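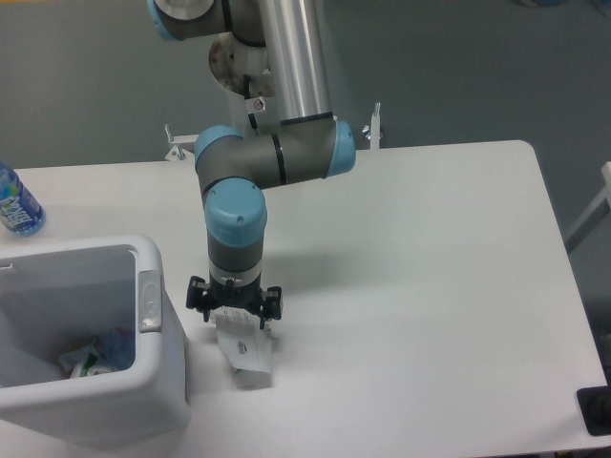
Chapter 6
Collecting Demonstrations

Iolo Edwards and Heledd Landeg

A policy trained by imitation can be no better than the examples it is given. Chapter 5 treated the examples as a fixed set, already recorded and labelled. We now consider how such a set is made, and how choices at the table affect what the learner can later do.

The running case is table clearing: an arm picks up a piece of litter, such as crumpled paper, and releases it over an open bin. The task is short and easy to reset. It is also less uniform than it looks. Paper folds differently at each grasp, hides part of the gripper from an overhead camera and has no single correct holding point.

We use the Bimville set throughout. It holds 541 episodes, of which 500 are used for training and the remainder are held back. Each episode stores joint positions, the gripper command and the camera stream against a common clock.

Section 6.1 defines an episode and its start and stop conditions. Section 6.2 deals with variation in object placement. Section 6.3 covers operator differences, following Bowen and Penry. Failed grasps, and whether to keep them, are left to Section 6.4.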